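Desk drawers that stick in damp weather

gfulop
1 September 2024
The drawers in my home office have been stiff since May. It's a white unit on metal runners, bought second hand in Goltolbridge. Is candle wax any good, or should I get a proper spray?

Solheim55
Wax is for wooden runners. On metal it collects dust. Wipe them down and use a dry silicone spray.

marrowbed
Disagree. I've waxed metal runners for years with no trouble. Check the weight first. I had 2000 sheets of paper in one of mine and that was the whole problem.

gfulop
No paper in there to speak of. The bottom one is the worst.

Solheim55
Then take it out and see if the runner is bent. A new pair is cheaper than a tin of the good spray.

juko_53
What do people keep in theirs? Mine holds drinks, which is heavier than you'd think. 500 ml bottles are fine, the big ones aren't.
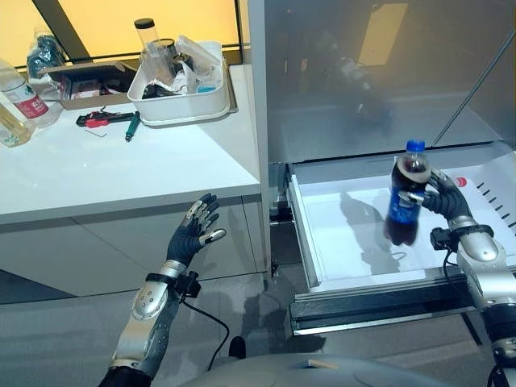
Cola in the drawer, white desk behind.

marrowbed
Bottles roll about and knock the front loose. I'd keep them on the floor.

gfulop
Runner was bent. New pair ordered. Gergely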